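Gadum Home Arm Trainer - three weeks of teaching a robot to clear the breakfast things

Posted Monday, December 9, 2024

I've wanted a machine that tidies the kitchen ever since I had a kitchen of my own, and I can't afford one, so I did the next best thing and bought the software. Gadum's Home Arm Trainer gives you a virtual kitchen and a virtual arm to boss around in it. I paid 48 pounds for the home licence, which also gets you into the forum (more on that lot in a bit).

Setting up was easier than I feared. My desktop is nothing special and it was up and running before my tea had gone cold. You pick a room, pick a few things to put in it, and then either steer the arm yourself or write out a chore and let it have a go. The chores come in packs. I've mostly stuck to Breakfast, as it has the jobs I hate most: cups to the sink, crumbs, putting the toaster back against the wall.

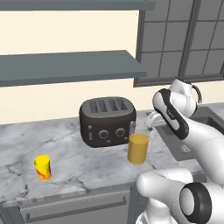

Picking up a glass is the bit everyone tries first, and I've now watched it 90 times with the settings left alone. It dropped or missed 3 of them. I was dead impressed by that! Then I moved the glass a hand's width closer to the toaster and it all went to pot. The arm dithered, backed off, came in again from a daft angle and gave the toaster a good shove. A child of six would have just turned their wrist a bit.

Cups are worse if they're narrow. It seems to like a nice straight side to grip, and anything that tapers tends to slip. Rhona Cruickshank on the forum sent me her grip settings and they did help, though everything now happens so slowly that I could wash up, dry up and read the paper in the meantime.

What I do love is how safe it all is to get wrong. I've smashed more crockery this month than in my whole life and never once got the dustpan out. You can rewind, nudge one thing over and try again, and after a while you start to see what the poor thing finds hard. Shiny stuff, mostly, and anything tucked behind something else.

I also had a go with Clalis, which does much the same job. The arm moves more smoothly there but you only get one room, and the menus drove me up the wall. Gadum is the one I've kept.

So can a robot do the breakfast things yet? In my pretend kitchen, with everything spaced out, yes, nearly. In my real one, with the post and the cat and half a loaf on the side, not a chance. Drummond will sell you a real arm for 2480 pounds and I did look at it for longer than I should have. I'm going to wait.

Four stars from me. It loses one for the manual, and I'd like a Laundry pack next please, as socks would be very funny.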